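4.2 Drawer opening in the simulated bedroom 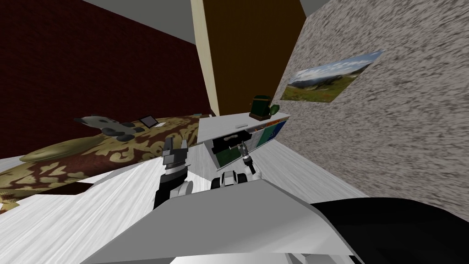
Figure 6. Bedroom task, view from above the robot's body.

We compared two controllers, the Trultside impedance controller and the position controller that comes with the Wostero stack, on one chore: open a drawer. Each ran 497 trials with the same arms and the same parallel grippers. Only the right arm has a job. In Figure 6 it reaches for the black handle on the upper drawer, while the left holds its gripper up between the bed and the dresser and contributes nothing to the score. The position controller failed 140 times, mostly by arriving slightly off the handle and pushing on with great confidence. The impedance controller failed less often but took its time, and in over 6 percent of trials it ran out the clock while still being gentle. Shirima counts these as failures. Derese wanted a separate category and was outvoted by the other author.

Neither controller was retuned for this room. Gains were carried over from the Kariuki kitchen set, where the handles are thicker and forgive more.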